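Chores and machines: where things stand this winter

Tuesday, January 25, 2022

Members keep asking when they can buy a machine that picks up after the kids. The short answer is that the picking up is still the hard part. Floor vacuums and lawn mowers have been on sale for years, but they roll over a surface and never have to take hold of anything. A machine that clears a floor has to find a thing, get two fingers on either side of it, close them and let go in the right place.

Most of the work we hear about starts with small, plain objects on a plain surface. A tennis ball is a common choice. It is bright, it has some give, and it can roll off if one finger touches it early. 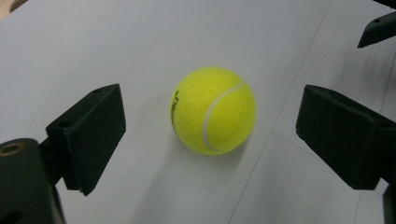

Tennis ball between the two fingers of a gripper.

The Prellow trial, which we first wrote about in August, has now logged 4,000 pickups across its full set of objects. Of the first 813 tries with round objects, 678 ended with the object in the bin. That is good progress, and it is also a long way from what a household would put up with. A person who dropped that many things while clearing the table would be asked to sit down.

Shop floors are further along. Tresgate has 2 sorting stations running on its night shift, and both handle boxed parts that arrive facing the same way. The staff there told us the stations do well until a box comes in crushed or a label is folded over. Then the line stops and a person walks over to fix it.
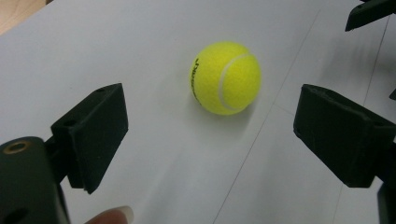

Cost is the other question we get, and it has more to do with teaching than with hardware. Every new chore needs many tries under human control before a machine can attempt it alone. Grippers held by hand are one way to get those tries, with a person doing the moving, and a fingertip showing at the bottom of the view is a fair reminder of how much of the work is still ours. Iyengar, the supplier that quoted for our own packing room, put most of its price into this stage. We did not take the quote.

For laundry, dishes and toys, our advice has not changed. Wait. For a packing line with one or two box sizes, it is worth asking for a demonstration, and you should bring your own worst boxes to it. Zandarar is taking bookings for its next open day, and members can sign up through the office.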